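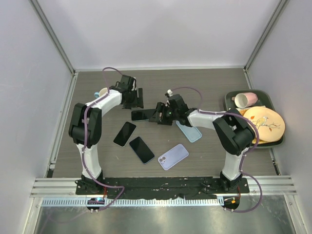

House plans: the new corner plot drawing

The ground floor plan for corner plots is ready since Sunday. It is made for a front of 50 feet, with 2 bedrooms, a kitchen to the back and the stairs near the side door. Ghada Boutros has drawn it again after many readers in Rathore asked for a wider porch. Please write your plot size when you ask for a copy, and mention plan 931. For changes in the walls, write to Ysaline Chevalier.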